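Home Sets Rooms Changelog Contact
Search this site… Go
5 min read

lullport-sofa

README for the sofa part of Lullport. Cushions picked up, cushions put back, sofa left fit to sit on. Updated January 20, 2026, in a hurry, more to come on the blankets.

What's in it

Some 300 short runs of one chore: putting the cushions back where they go on a big cream leather sofa. Each run starts with the sofa messed up a bit and ends when the cushions are up on the seat and leaning on the back. Or when time runs out. Both kinds are kept, see the outcome column.

Same living room all the way through. The other Lullport rooms are Vatitz (bedroom, mostly bedding) and Mofokeng (hallway, shoes and coats), seperate downloads, separate READMEs. This one is called Fomik in the room column. Don't mix them up, the cushion names overlap.

The room

Leather sectional, cream, tufted all over. Gray striped carpet. The stripes are thin and there are a lot of them, they make a mess of any edge finder you run with default settings – turn it down or mask the floor first.

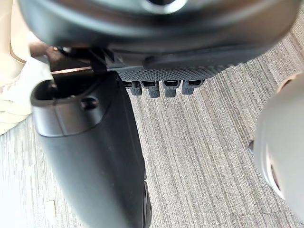

Carpet was vacuumed between sessions, not between runs. So fluff builds up over a session and then it's gone again. If your model starts caring about fluff, that's where it got it.

Curtains were left however they were. Light changes a lot. The leather goes from nearly white to a kind of warm beige depending on hour, and the shadows between the seat squares move. No color correction done on anything.

The cushions

Two that matter:

- blue: square throw cushion, home is the seat, leaning on the back cushion next to the left armrest. Reads turquoise in some light and teal in other light. It's one label, blue, please don't split it.
- white: square, soft corners, goes flat and rumpled if you grab it in the middle. Home is the seat to the right of blue. Slides off more than blue does.

There are other soft things in the room now and then. Labeled "other_soft" when in the way, left alone otherwise. The long seat side is easier than the chaise side. On the chaise the squares are puffier and a cushion stood upright tends to tip over forward.

Start positions

Set by hand before each run from a list of 16. On the seat, on the armrest, on the floor by the sofa, one on top of the other, and so on. Armrest starts look easy and aren't, a cushion balanced there comes off if you touch it from the wrong side. Start 4 and start 6 are nearly the same thing, sorry, noticed too late. Merge them if you like.

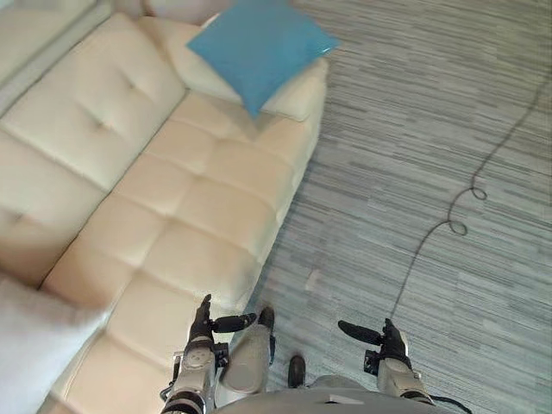
What counts as done

Cushion is done when:

- it's on the seat, all of it, nothing hanging over the front
- it's leaning on the back, not lying flat
- a corner or an edge points up, don't care which
- it stays put after you let go

Leaning on the front of the seat with its bottom on the carpet is NOT done. That got labeled done in the June version by mistake, fixed now. If you have the June files throw them out.

Plumping wasn't asked for. Some runs have it anyway, there's a plump flag, yes/no, and it's only as good as whoever was labeling that afternoon.

Close views

Close views and wide views are in separate folders, same run number. A lot of the close ones are mainly carpet for the first stretch, before a cushion comes into it. Kept on purpose, trim them yourself using the first_touch column if you only want the cushion part.
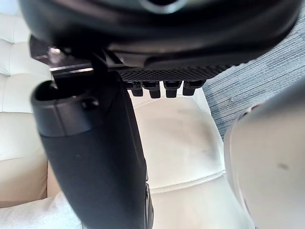

Close view, over the seat.

Fabric labels: leather, carpet, cushion_smooth, cushion_woven. The blue one gets smooth or woven depending on who labeled it. Known problem, not fixed. Treat them as one.

Columns

run – number, gaps where runs were pulled
room – always fomik here
start – start position from the list
cushion – blue, white, both
outcome – done, partial, not_done
first_touch – seconds from start
plump – yes/no
notes – free text, uneven, some blank

Known issues

- Partial is used loosely. Mostly means one cushion done and the other one not.
- Headrests on the sofa are adjustable and they got moved. Not recorded anywhere. Don't use them as a fixed landmark.
- A few notes say "left arm" meaning the armrest of the sofa. Armrest sides are as you stand facing the seat.
- Outcome for white is less reliable than for blue, white on cream is hard to see when the light is flat. 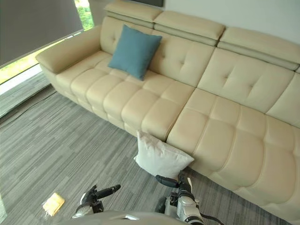
Wide view. Blue up against the back, white at the front of the seat.

Splits

Split by session so the light doesn't leak across. Please keep it that way. Test runs use start positions that are also in train, so it says nothing about new starts. A held out start list is on the todo.

Todo

- blankets (folded over the back, folded on the chaise)
- redo the plump flag or drop it
- fix the typos in notes, theres a lot
- merge starts 4 and 6 for real

Found a wrong label? Send the run number and the cushion color, that's enough to find it.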